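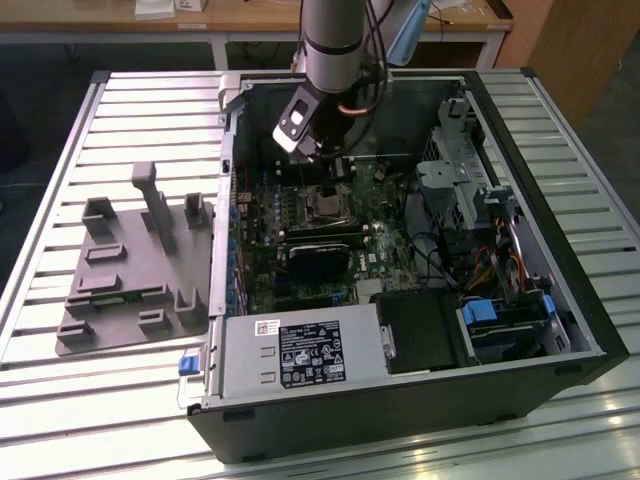

Research › Papers › Disassembly cells

3.2 Setting up and looking after the cell

Category: Robotics and Reuse

Figure 2. The arm over an opened tower in the Preltis cell, with the fixture plate to the left of the case.

The cell is a modest affair, and we have grown rather fond of it. The arm works downwards onto a slatted aluminium bed, and the computer is laid on its side with the panel already off, so that the motherboard faces up towards the gripper (Figure 2). Beside it sits a 3D-printed plate, whose slots and rails give the arm a known place to put down small boards between one step and the next.

Most of our early trouble came from that plate. It crept a little along the slats over a long run – never by much, but enough that a board would catch on the edge of a slot – and so Bernadette Mahmoud drew up the routine we still follow. Every 310 cycles the arm is parked, the plate is unbolted and wiped, and its position is taught again from two corners, a job of roughly 15 minutes once you have the knack of it.

The cables along the arm want the same patience. They are strapped with enough slack for the wrist to turn fully, and we check the straps whenever the plate is done. The gripper faces are swapped after 2,000 closures, following the method of El-Sayed, and the height above the board is then set afresh using the Huder gauge before any new case is loaded.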